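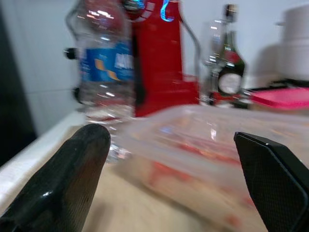 Search this site
Enter keywords Go

Cabin Opening Checklist, Winter Season
Idurska Cabins, Wanport
Last revised 1/12/25

Hello again, and thank you for printing this out and carrying it around with you in the cold. The list covers all 17 cabins, and it is the same list for each one, even though we all know that the ones by the creek have their own ideas about plumbing. Please fill in one copy per cabin. Mark each line OK, FIX or N/A, and if you mark FIX, write a few words next to it. The comments under each item are left over from earlier seasons and we've kept them in because they save a lot of phone calls.

1. STEPS AND PORCH
[ ] Handrail tight at top and bottom
[ ] No soft boards
[ ] Sand bucket full, scoop in it
[ ] Porch light works from the inside switch
Comments: Lean on the rail, really lean on it, the way a tired person with two grocery bags would. A rail can look lovely and still wobble at the bottom post. Soft boards turn up most often under the drip line, so press with your heel there. We use sand and no salt, please, as the salt has been hard on the flower beds and on everybody's dogs.

2. WOOD STOVE
[ ] Door gasket whole, door latches without a shove
[ ] Glass not cracked
[ ] Flue swept this season (tag on the pipe)
[ ] Metal ash can with lid, kept outdoors
[ ] Nothing that can burn within 3 feet
Comments: The sweep came through in November and left a tag on every pipe he finished. No tag means no fire, even a little one to warm your hands while you work (we know, it's tempting!). Cabins on the upper loop have the older Sepp stoves, and their latches need a lift and then a turn. If you force one it will bend, and the part takes ages to come. Log baskets creep closer to the stove every year. Move them back to the wall.

3. ALARMS AND EXTINGUISHER
[ ] Smoke alarm tested, both rooms
[ ] Carbon monoxide alarm tested
[ ] Extinguisher gauge in the green, pin in place
[ ] Extinguisher hung by the door, where a guest will see it
Comments: Hold the test button until the alarm sounds and then give it another second. If it chirps by itself afterward, change the battery even if the old one is new. Check the date printed on the back of the carbon monoxide alarm too. Those wear out whether or not anything has ever set them off, and we found two last year that were well past it.

4. ELECTRIC HEAT AND OUTLETS
[ ] Wall heater cover on, no dust or lint inside
[ ] Bathroom and kitchen outlets trip and reset
[ ] No extension cords left behind by guests
[ ] Breaker panel door closes, labels readable
Comments: Put the heater on low for ten minutes and stay in the room. A faint dusty smell at first is normal, but a sharp or fishy smell is a FIX, so turn it off at the panel and write it down in capital letters. Guests do leave cords, and they are often very nice cords, but they go in the lost and found and not back in the wall.

5. WATER
[ ] Main valve opened slowly
[ ] Under-sink pipes dry after 15 minutes
[ ] Water heater full before power goes on
[ ] Hot water at the tap no higher than 120 degrees
Comments: The second-to-last line is the one to read twice. Run the hot tap until the spitting stops, and only then go back to the panel. Cabin 9 still has the Brostix valve that turns the wrong way, and we've painted an arrow on it. The tank behind the wash house should read 680 gallons before you open the creek side.

6. KITCHEN
[ ] Range burners light and shut off fully
[ ] Fridge at 40 degrees or below
[ ] Opened food from last season thrown out
[ ] Dry goods in closed containers
[ ] No mouse droppings in drawers or under the sink
Comments: If you do find droppings, please don't sweep them dry. Open the windows, put on gloves, spray with the bleach mix, wait five minutes and wipe up with paper towels. It is a dull job and you have our sympathy and our good coffee at the office.

7. WAYS OUT
[ ] Both doors open without a key from inside
[ ] Bedroom window opens all the way
[ ] Snow cleared below bedroom window
[ ] Map and emergency numbers on the fridge

Cabin no. ____ Checked by ____________
Ready for guests: Yes / No / After repair

Leave finished sheets in the tray at the office.

Recent items
Firewood delivery and where to stack it
Spring closing checklist
Lost and found, winter
Road notes for the upper loop

Contact the office | Copyright Idurska Cabins, Wanport | Back to top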